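The Bed Is the Right Height for Folding
By Pouran Rezaei
27 April 2026 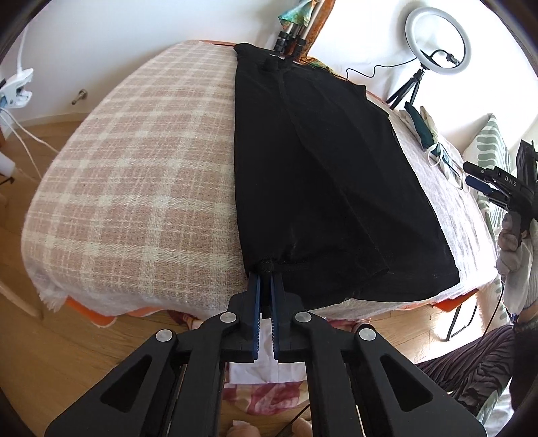 Black garment folded lengthwise on a bed, plaid blanket at left.

Most advice on folding laundry assumes a table. The usual diagrams show a hard, flat, empty surface at waist height, and the shirt or trousers lie on it without moving. Few homes have such a surface free on laundry day. The bed is what people use, and I think the advice should be written for it.

The objection to the bed is that it is soft. A crease pressed by hand into cotton on a hard top will hold better than the same crease made over a mattress. I accept this for napkins and dress shirts. For trousers, long skirts, sweaters and most knits, the crease is set by the weight of the stack and by time in the drawer, and the surface underneath contributes very little.

What the bed offers is length. A pair of adult trousers laid out in full needs more than most kitchen counters can give once the kettle and the dish rack are accounted for. On a counter the waistband or the hems hang over, and the overhang pulls the fabric out of line while the other end is being straightened. On a bed the whole garment is supported. One lengthwise fold, hem brought level with hem, can be checked along its full run before any cross fold is made.

The covering matters more than the mattress. A textured blanket or sheet has enough grip to keep dark, slippery fabric in place. A satin spread does not, and should be turned back first. Plaid is useful for a second reason: the lines of the pattern serve as a guide. Align the outer seam with a stripe and the fold will be straight without measuring. I have used this method for 39 years and have not needed a folding board.

I did try one. The Janport board was sold to me in February as a way to make every item in the drawer the same width. It does that. It also has 7 panels, needs its own storage space, and treats a child's T-shirt and a pair of work trousers as the same problem. The Avham version has fewer panels and the same limits. Both went to the thrift shop on Beyene Street.

Two rules apply if the bed is to work. First, hold the garment by the hem or the waistband, where the fabric is doubled and will take tension evenly. Pinching a single layer in the middle of the leg leaves a small tent that has to be smoothed out again. Second, fold in thirds after the lengthwise fold, starting from the hem. Halves produce a thick edge at one side, and a drawer filled with them slopes.

There remains the matter of corners. A lower corner that stays rumpled after the first fold should be pulled outward along the seam and laid down again - stroking it flat from above only moves the slack somewhere else. With heavy fabric this takes two passes.

My sister in Gunatmont irons her trousers before folding them and regards all of this as laziness. Her trousers do look better on the first day. By the third day in the drawer I cannot tell hers from mine.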